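Brelirus product copy set, readme

version 3, July. Replaces the zip from spring, delete that one please

What this is

Short product descriptions from small online shops, plus the customer questions that came in under them. Text only, one row per listing. Put together for people who work on search and on spotting duplicate listings, mostly the second. 2128 rows in total. 2000 are the main file, the rest are the holdout and should stay out of anything you tune on.

Shops are Trella (kitchen and bath), Brandgate (sports and outdoor) and Nygård (garden, some pet stuff). All three gave permission in writing. Nygård asked for supplier names to be removed so they're removed, you'll see SUPPLIER in caps where one used to be.

Files

main.csv
holdout.csv
pairs.csv, 300 hand checked pairs, same item or different item
notes.txt, odd rows and what we did with them

Columns

id: don't sort by this, it's not in date order
shop: trella, brandgate, nygard (no å in the value, it broke somebody's script)
title: as the shop wrote it, caps and all
body: the description, line breaks turned into spaces
questions: customer questions joined with a pipe. Often empty
category: ours, see below

Categories

There are 10. We started from the shops' own categories and gave up, Trella files bath mats under "living" and Brandgate has a whole section called "extras". So everything was relabeled by hand, two passes. Where the passes disagreed a third person picked. Towels were the worst, bath or sports or travel depending who you ask. Rule we settled on: goes by what the title says it's for, and if the title doesn't say, then the first sentence of the body. Cooling towels are sports. Beach towels are travel. Tea towels are kitchen, obviously.

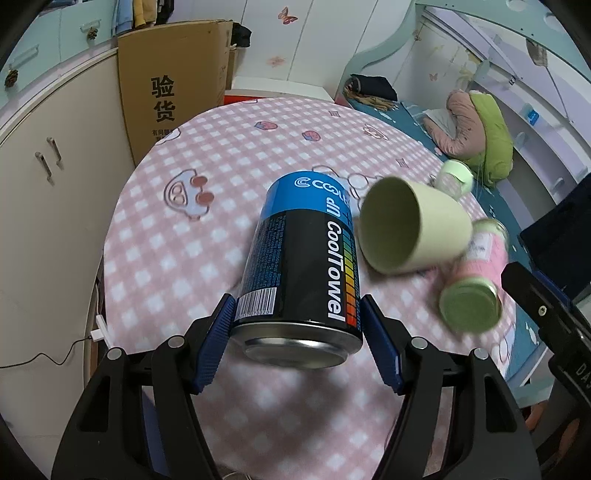

Brelirus data desk
Maintainer, labeling and releases

The CoolTowel kind of name, two words stuck together, gave us tokenizer trouble. Some shops write it joined, some with a space, some with a hyphen, and a few do all three in the same listing. We left the text alone. If you need them to match, lowercase everything and strip spaces and hyphens before comparing, that catches most. Pairs file was checked against the original spelling and not the stripped one.

Known problems

Sizes are a mess. Inches, centimeters, "large". Not fixed.
Some Brandgate bodies end in the middle of a word, their export has a length limit. Flagged in notes.txt
Questions can be about shipping and have nothing to do with the item. Left in on purpose.
A handful of Nygård rows are the same text with only the color changed. They count as different items in pairs.csv. You may disagree, thats fine, filter them.
No prices. They were out of date before we finished so the column got dropped.

Privacy

Names, emails, phone numbers and order numbers taken out of the questions, first with a script and then by reading. If you find one we missed open an issue with the row id only, don't paste the text.

Use

Research and teaching ok. Don't republish the shop text as your own listings. Credit Brelirus and the three shops.

To do

- size cleanup, maybe
- more pairs for the garden catgory
- Trella sent a second export, not looked at yet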